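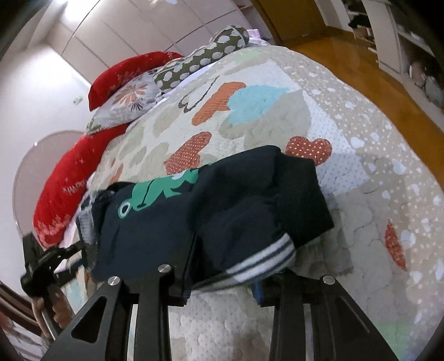
Navy garment, striped cuff, frog print.

Likby Forums > Mobile Games > Android > Technical
Thread: Etico save file rejected after moving to a new phone

gridlatch
Posted Dec 20, 2021

Moved Etico from an old Android 8 phone to a new one on Android 11. I copied the save folder over USB, installed the game from the store, and put the folder back in the same path. The game starts, shows the loading bar, then drops me at the tutorial. The save is still in the folder and the file size matches. No error on screen.

Level 45 on the old phone, all through the free track, no purchases. Cloud save was never turned on. Is the file tied to the device in some way?

portnull
Reply 1

Yes. The save header holds a hash built from the install ID. When the ID doesn't match, the game treats the file as absent and starts a new profile. It does not delete the old file until you finish the tutorial. Do not finish the tutorial.

sablewick
Reply 2

That was true before the June update. The hash is now built from the account token if you are signed in, and from the install ID only if you are playing as a guest. OP didn't say which.

gridlatch
Reply 3

Guest on both phones. I haven't gone past the second tutorial screen. Old phone still runs and still opens the game at the right level.

sablewick
Reply 4

Then don't bother with the file copy. On the old phone:

Update the game to the current version.
Settings, Account, Link. Use an email address.
Wait for the sync icon to go solid. Mine took 3 minutes.
Force close the game.

On the new phone, clear app data, open the game, and choose Sign In on the title screen before you tap Start. If you tap Start first it makes a guest profile, and then you get a conflict prompt with two saves listed by date only. The newer date is the empty one.
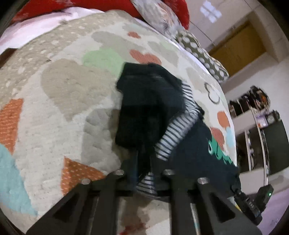
Also check free storage on the old phone first. The update unpacks to a temp folder, and if there isn't room it fails with no message and leaves you on the old version, where the Link button is grayed out.

krill_ohm
Reply 5

Or install the Heydari build, which skips the hash check. Copy the folder, launch, done. I've used it on two devices.

portnull
Reply 6

The Heydari build is signed with a different key. You can't install it over the store version, so you have to uninstall, and uninstalling wipes the app folder. If OP has no backup of the save at that point it is gone. It also can't sign in to the real server, so anything earned on it stays on it.

krill_ohm
Reply 7

He has a backup, he said he copied it over USB. And not everyone cares about the server. The single player part is the whole game for some of us.

portnull
Reply 8

Fine for single player. Still not what I would tell someone to do first when the old phone works. The build was last updated at version 11 and the store is at 21. The save format changed in between. A newer file may load with inventory slots missing.

krill_ohm
Reply 9

Mine loaded with everything there.

sablewick
Reply 10

Was your save written by the current version?

krill_ohm
Reply 11

No, it was an older one. OK, that could matter.

tarn_relay
Reply 12

Same problem here, but my old phone has a dead screen. Debugging was enabled before it died, so I can reach it from a PC. Does the Link step have a command line route?

sablewick
Reply 13

Not that I know of. With debugging on you can mirror the screen to the PC and click through the menus with a mouse. Input works the same as touch. Turn the mirror bit rate down if the game stutters.

gridlatch
Reply 14

Linked and signed in. The new phone shows level 45 with the full inventory. The daily counter reset to zero, which I can live with. Two notes for anyone searching later: the verification email came from a Sitingate address and went to my spam folder, and the link in it had to be opened on the old phone. Opening it on the PC gave an expired page.

portnull
Reply 15

Keep the USB copy anyway. The daily counter is stored locally, so the reset is expected.

tarn_relay
Reply 16

Mirroring works. Stuck on the grayed out Link button, clearing storage now.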